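## 4. Checking the grippers in the simulator before you compare them

I wrote this section after Duván Chávez and I spent most of July swapping gripper models in and out of the Varkau bedroom scene and getting confused about which one we were driving. If you follow the steps in order you'll save yourself that headache! You should already have Grerkness installed and a two-arm robot loaded (that's section 3).

### 4.1 Start with the wrist view

1. Open the scene and let it settle. On my machine that takes 11 seconds, and I wait for the clock in the status bar to start moving before I touch anything.
2. Switch to the wrist view and open the gripper all the way. You want a clear gap between the two fingers and nothing in it. Look at the inner faces too. If one is lit and the other is dark, leave it alone, it's only the scene lighting.

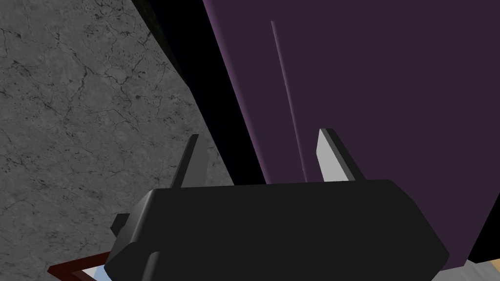 3. Type the name of the gripper model into your run sheet now (mine are called Mushi and Dirberg, after the two parameter files). I've skipped this more than once and had to throw out a whole afternoon of runs.
4. Close the fingers slowly, then open them again. Watch for jitter as they come together. A little bit is okay. If they buzz, lower the finger stiffness and try again.

**Note:** The wrist view sits very close to the housing, so the gripper blocks a lot of what's in front of it. Use it for checking the fingers and switch to the head view for everything else.

### 4.2 Bring up both arms in the head view

The head view tilts along with the robot's head, and the first time I loaded it I thought I'd broken something. Walls and ceiling all lean over. You can level it in the view settings if it bugs you, but I've gotten used to it and I like seeing both grippers at once.

1. Raise the left gripper and keep it empty. It's your reference, so it shouldn't be carrying anything while you test the other one.
2. Reach toward the counter with the right gripper and stop when the fingers get to something lying near the front. Things with a round body are a good first test, they roll if your approach is crooked. 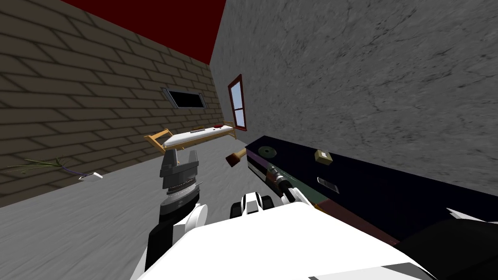

3. Set the grip force to 18 and close. Write down whether the object shifted before the fingers settled, then open up, back off, and do it again from the same starting pose.
4. Load the second parameter file and repeat. Please don't change the approach speed between the two — Wumpini Laryea did that in our first round and we couldn't compare a single run.

**Caution:** Always reset the objects from the Scene menu. Dragging them back by hand leaves them a hair above the surface, and they'll drop when the clock starts.

### 4.3 Trying a handled tool

Okay, this is the fun part. Handled tools are where I find the differences between grippers really show up, with the weight mostly at one end and a skinny place to grab at the other.

1. Choose the mallet from the object list and turn on "Hold in place." It will hang in the air until you release it, so you can line up without chasing it across the floor.
2. Bring the right gripper up close to it. Keep the left one up and out of the way, still empty.
3. Before you grab, check the head view and make sure you can see both grippers and the whole mallet. If the forearm is hiding the handle, move the elbow and leave the wrist where it is.
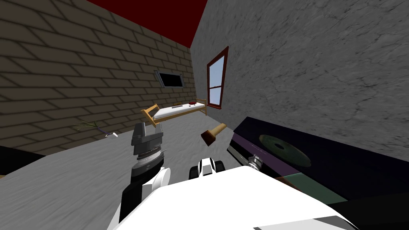 *Mallet held in place beyond the right gripper, left gripper raised and empty.*

4. Close on the handle, turn off "Hold in place," and give it 300 simulation steps. Then save the log.
5. Try one grab near the head and one near the far end of the handle. Etornam Odoi likes to add a third in the middle, and I've started doing that too.

**If the mallet spins in the fingers:** raise the pad friction a notch at a time, and use the same value for both grippers. Changing it for one and forgetting the other is very easy to do.

**If the gripper won't close at all:** look for error 41 in the console. It means the controller is still attached to the old model. Detach it, load the new one, and go back to step 1 of section 4.1.

Save your run sheet in the same folder as the logs. Section 5 reads both of them.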